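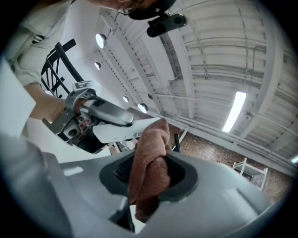 Minutes of the gripper comparison meeting, April 30, 2026

The meeting was called to decide which hand-held gripper we will use for the cloth tasks in the second part of the project. Until now we have worked with two candidates, the Noltik and the Kesia, and the opinions in the team are divided. The cloth work is the hardest part for both of them. A brown terry towel, bunched up and hanging down like a roll, gives the white finger plate something thick to hold, but a thin napkin does not, and we have to choose one tool for both. It was agreed at the start that the price will not be discussed today, because the offers are not complete.

Present: the recording team, the control team, the person responsible for the workshop. The data team joined for points 3 to 5. One member of the control team was excused.

1. Minutes of the last meeting

Accepted with one correction. Under "Open questions" it was written that the Marquez controller does not accept the second camera. It should say that it accepts the second camera only after a restart. The correction was made in the shared folder.

2. Results of the cloth trials

The recording team presented the numbers. In total 429 recordings were made with both grippers. Of these, 218 were made with the Kesia and the rest with the Noltik. The difference is small and comes from one afternoon when the Noltik had a loose trigger spring. 129 recordings were marked as not usable, for both grippers together. The most frequent causes were:

- the cloth slipped out of the fingers before the end of the task
- the marker on the gripper was covered by the sleeve or by the cloth
- the recording was stopped too early by the operator

The control team asked if the unusable recordings are divided equally between the two grippers. The recording team could not answer this, as the list was sorted by task and not by tool. It will be sorted again (see actions).

There was a longer discussion on the word "slipped". Some operators marked a slip when the cloth moved a little between the fingers, others only when it fell down. The meeting agreed on one rule: it is a slip when the operator has to grasp again. Small movements are written in the remarks column and the recording stays valid.

3. Comparison of the fingers

Towels and other thick cloth: both grippers hold well. The Noltik closes with more force and the operators feel safer with it when the towel is lifted high. With the Kesia one must close the trigger fully, and after many repetitions this is tiring for the hand.

Napkins and thin cloth: the Kesia is clearly better. Its fingers have a thinner tip and can go under the edge of a napkin which lies on a flat surface. With the Noltik the operators often push the napkin away before they can take it.

Folding with two hands: here the opinions were different. The recording team prefers two grippers of the same type, so that the left and the right hand behave in the same way. The control team would like to try one of each — a strong one for holding and a thin one for the edge. It was answered that this makes the calibration twice as much work. No decision was taken, but the proposal stays in the list for June.

The workshop reported that new finger pads for the Noltik can be made with a thinner tip. A first pair was ordered from Penimitz, and the delivery is expected before the next meeting. The workshop asked that nobody changes the pads alone, because the two screws are easily damaged.

4. Cameras and view angle

The data team has looked through part of the recordings. The wide view is useful, as one sees the own fingers and also the other gripper. The weak side is that a towel held close to the camera takes a big part of the view, and then the position is difficult to estimate. This happens with both tools, but more with the Kesia, where the camera sits lower.

Bright ceiling lights were also mentioned. When the gripper is tilted upwards, the exposure changes and the cloth becomes dark for a short moment. The data team proposed to fix the exposure by hand before each series. The control team was against it at first, because the operators may forget the setting when they change the place. It was agreed to test fixed exposure in one series only, and to compare.

5. Controller

The Marquez controller was used for all replay tests. It works correctly with the Noltik. With the Kesia there is a small delay at closing, which can be seen on a thick towel but not on a napkin. The control team believes that the reason is in the settings and not in the motor. They will ask for one more day on the test arm to check this.

6. Decision

The meeting did not choose a gripper today. The Kesia has the better results with thin cloth, the Noltik with thick cloth, and the new pads can change the picture. Recording continues with both tools until the pads are tested. New operators begin with the Kesia.

7. Actions

- Recording team: sort the list of unusable recordings by gripper and send it to all.
- Recording team: write the rule for slips on the operator sheet.
- Workshop: mount the new pads when they arrive and check the trigger spring of the Noltik again.
- Data team: one series with fixed exposure, with short report.
- Control team: check the closing delay with the Kesia.

8. Other points

The charging shelf is too full and batteries are put on the floor. The workshop will look for a second shelf. Towels should be folded and returned to the box at the end of the day, also when the same person continues in the morning.

Next meeting: in June, the day will be sent by mail. Remarks to these minutes please directly in the shared file.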